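Search the boards Keywords or username Go

Tags: spoof news, soccer satire, Stoltthorpe, writers' corner

Spoof match reports – do they still work?

rowboat_keeper
Just finished the December Pluletti and I have to talk to somebody about it. The fake press release where Stoltthorpe town council signs a center forward to fix the potholes! I read it standing up in the kitchen and let my toast go cold. I've been reading soccer spoofs since I was in school and this is the best one in ages. The part where he demands 200 parking permits and a seat on the planning board before he'll even take a medical had me gone. Does anyone else here write this stuff? I'd love to try one for our own supporters' page and I have no clue where to start.

offside_ellen
Yes! The permits line is so good, and so is the council thanking him for "a productive 8 minutes" in the budget meeting. If you're starting out, I'd say pick one real habit of sports talk and stick with it. Pluletti sticks with the pundit voice all the way down the page and never winks at you.

grumbleflag
I'll be the sour one. I thought it ran long. Great headline, great first paragraph, and then the same joke 5 times. He's greedy, got it. The old ones were half the length and meaner.

rowboat_keeper
Oh no, I loved the long middle! The bit about the traffic department playing a high line is the middle!

grumbleflag
OK, the high line was funny. I'll give you the high line. I still say cut everything after it.

tin_whistle3
Somewhere between you two. I think what sags is the fake quotes. There are 3 in a row from the same spokesman and they all sound alike. Real club statements are so stiff that you hardly have to change them – copy the rhythm, swap in something dumb like a leaf collection schedule, done. I wrote one last season about the Prokopenko Stadium being renamed after its own roadworks and people on here thought it was true for a whole evening, which was the happiest evening of my posting life.

offside_ellen
I was one of those people. I emailed the club.

grumbleflag
See, that's where I get off the bus. If readers believe it, it's a hoax and somebody at the club has to answer the emails. Put a silly name in the first line so they know.

tin_whistle3
Fair, though I did have the mayor taking a corner in paragraph two! I figured that was enough of a hint.

rowboat_keeper
This is all so helpful, thank you. I've got a draft going: the school board sacks its goalkeeper coach, then remembers it never had a goalkeeper. Also wondering if anyone has watched the Someveo version where they read the Pluletti pieces aloud like transfer news? I can't decide if the voice helps or if it's better on the page. I'm leaning page, because you can go back to a line, but the desk-shuffling between stories is lovely.

Will post the draft tonight if I can fix the ending. Right now it just has the chairman issuing a vote of confidence in the bus shelter.

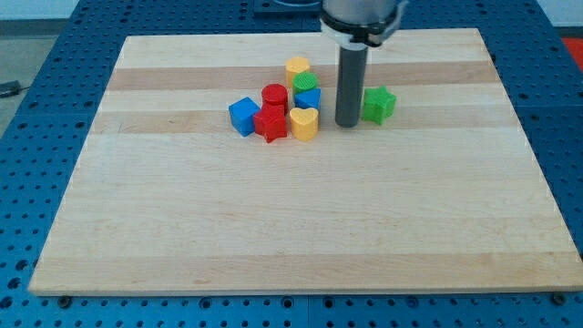 offside_ellen
Keep the bus shelter!! And the Someveo one is worth it for the injury news alone – they read out the library's opening hours as a fitness update. I'm still with you on the page, though. Post the draft, even if the ending's rough.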